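Search this site Enter keywords Go

Folding and sorting: bedroom wardrobe, Stidley flat

Notes and pictures from the July wardrobe sort. The aim was to reduce one mixed pile of clothing to folded stacks that fit a single shelf, working on the bed as the flat surface. The method is the one set out on the Rorkden page, with two changes to the order of work.

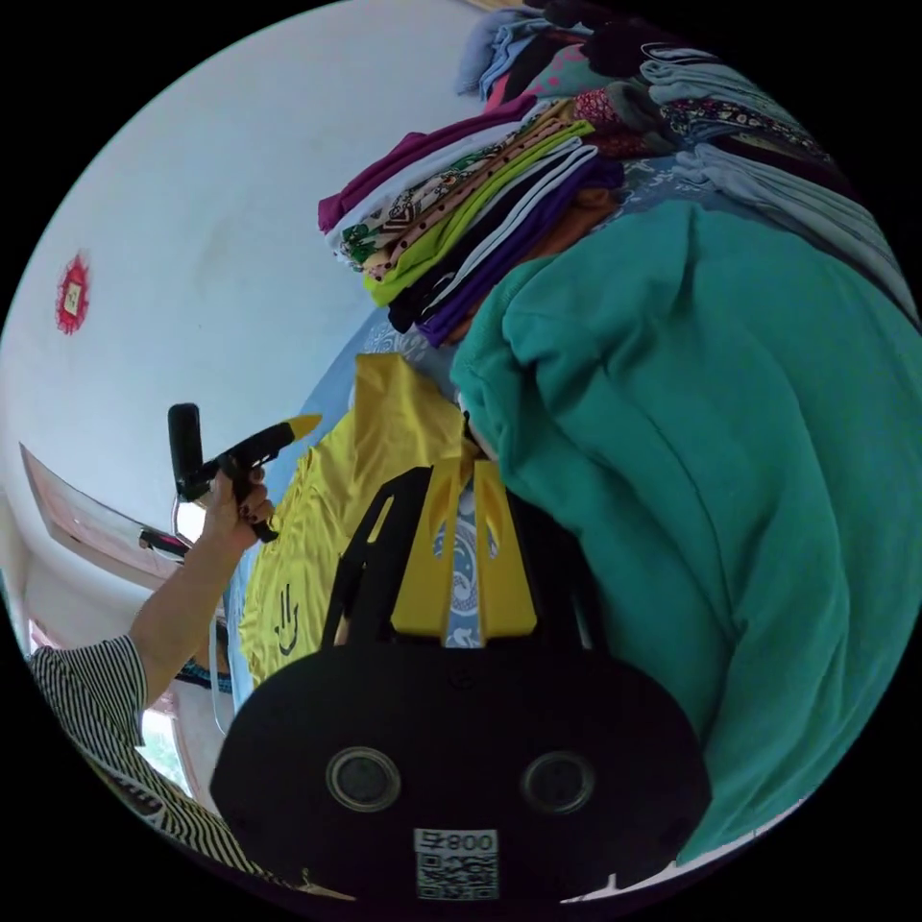

Yellow T-shirt laid out collar upwards, teal fleece to the right of it, folded stack behind.

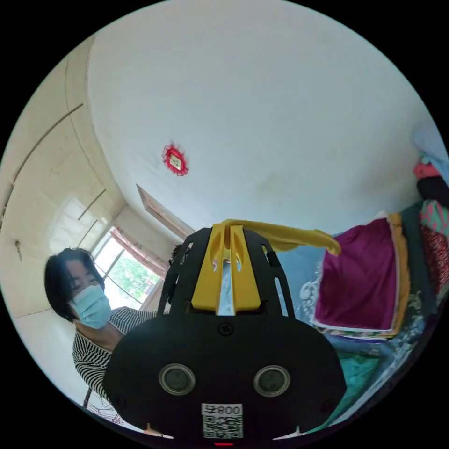

The shelf in question is 30 cm deep, and this fixes the fold size for everything else. T-shirts are folded in thirds lengthways and then in half twice. Thick items are handled separately: a fleece like the teal one in the first picture does not hold a crease and takes up the height of several shirts, so it goes on the bottom shelf or is rolled. Thin cloths are left until last - they fill the gap at the side of the stack. Stacks are placed with the folded edges facing outwards, so that one item can be drawn out without lifting the rest.

Comments (3)

Carmela Donati
Does the thirds fold work for long sleeves? Mine come out too thick in the middle.

Piras
Cross the sleeves lower down, at the hem end. Less bulk.

Carmela Sala
Tried this on Friday. The bottom shelf sagged under the fleeces, so check the brackets first.

Contact: Skokano Home Notes, Stidley | Copyright Skokano | Back to top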